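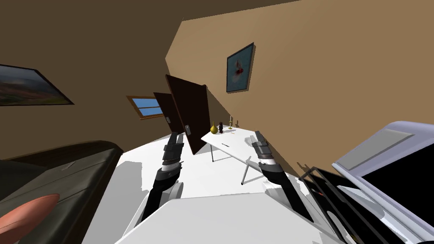 Figure 4. Desk-clearing task in the Flummont simulator, seen from the robot's own viewpoint. Both grippers are within reach of the desk; a pen, a small orange object and a white cup-like item are among the things on it.

4.2 Clearing a desk

The second chore in our set is one most teenagers can do and few will. The robot is asked to clear the small items off a desk and leave the ornaments where they stand. In Figure 4 the ornaments are along the far edge, including a yellow-gold vase with a narrow neck and a tall thin candle holder, and the items to be cleared are nearer the arms. We ran 500 episodes with the Csonka policy, each with a fresh layout of the small items and a time limit of 200 seconds.

Csonka cleared the desk completely in 112 episodes. We had hoped for more, and the draft abstract written in June still says so. Most of the failures were caused by the pen. A thin dark cylinder lying flat on a white surface is easy to see and miserable to pick up, and the policy's favourite answer was to press down beside it, close the fingers on air and carry the air carefully to the drop zone. It then reported success. Following Nyitrai and Szabó, we score these episodes as failures whatever the robot's opinion of them.

Cup-like items went better. Their size suits the gripper, and a poor first grasp usually nudged them into a position where the second one worked. The nudging was less welcome near the far edge, where the vase has a narrow neck and no friends. We logged each contact with an ornament as an event, without asking whether it fell, on the grounds that a householder would want to hear about it either way.

Two arms helped less than expected. The policy was trained to use whichever hand was closer, and for items near the centre line it changed its mind — sometimes for over half the episode. Rowlands suggested assigning the left arm to the left half of the desk by rule. It is an inelegant fix that offended two of the authors, and we adopted it for the runs in Section 4.3.

Furniture outside the work area, such as the sofa and the large white appliance, was kept in every layout. Removing it made the task faster to render and the policy no better. We also left the doors as they were, though no episode called for using one. Door opening is treated separately in Section 5, at some length and with little to celebrate.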